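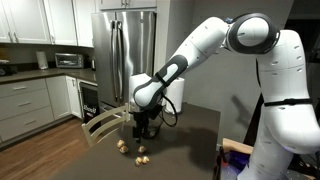
Five little round things on the gray table.

So I've been baking small lately. I don't mean for small crowds, I mean small food. Bite-sized everything. It started back in March when I signed up for a bake swap at the Plulirmont community hall and read the sheet wrong. I thought it said bring a dessert. It said bring 4 dozen pieces of a dessert, which is a very different evening at home, let me tell you!

I had one pan of lemon bars. I cut them so tiny you could have lost one in your coat pocket. People loved them, though, and I went home thinking about all the big fussy cakes I've made over the years that got one polite slice taken out of them before they went stale on the counter.

Anyway, since then I've tried the same idea with pretty much everything I know how to make. Brownies work great (bake them thin and cut them cold, with a long knife you wipe between cuts). Scones are good too, but they dry out fast, so I pull them the minute the edges have any color at all. Cheese puffs are the winner. I use the recipe off the back of the old Hassanpour flour bag, the one with half the salt crossed out in pencil because whoever had my copy before me agreed with me about the salt. I drop them with two teaspoons, and I've stopped worrying about whether they match.

The one real flop was the mini pies. Oh, those pies. I bought a pie press from Tidetti because the picture on the box was so cute, and I spent a whole afternoon crimping. The filling boiled out of every one of them. The bottoms were raw and the tops looked like they'd been stepped on. We ate them with spoons out of a bowl with ice cream and they were delicious, but I can't very well bring a bowl of pie wreckage to a swap. I'm told the trick is to chill the filling first and use half what you think you need. I'll try it again when I'm less mad.

Something else I noticed is that small baking is kinder to a bad oven. Mine runs hot in the back left corner and always has. With a cake, that means one burnt side and a lot of frosting to cover it up. With puffs, it means I eat the ones from the back left corner myself, standing up, and the rest go on the plate.

I did buy one thing I'd recommend, and that's a second baking sheet. I went years with just the one! I'd stand there fanning it with a dish towel so I could load it up again without melting the butter. My new one is a plain Movetti sheet with no coating and no fancy handles, and I got it on clearance. It's already ugly and I love it.
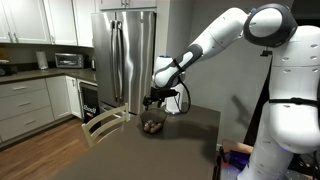

What I'm making next

Gingersnaps the size of a quarter, for one. I've got a jar of crystallized ginger that needs using up, and I want them snappy enough to hear from the next room. After that, I'd like to try a savory cornbread bite with green chilies in it, if I can find my mini muffin pan. I loaned it out last summer and I can't for the life of me remember who has it. If it's you, please leave it on my porch, no questions asked.

The next swap is in the same hall, same kind of sheet by the door, and this time I read it twice. I signed up for cheese puffs. I'll put the recipe up once I've measured the cheese properly, because right now my notes say "two big handfuls" and then "maybe more."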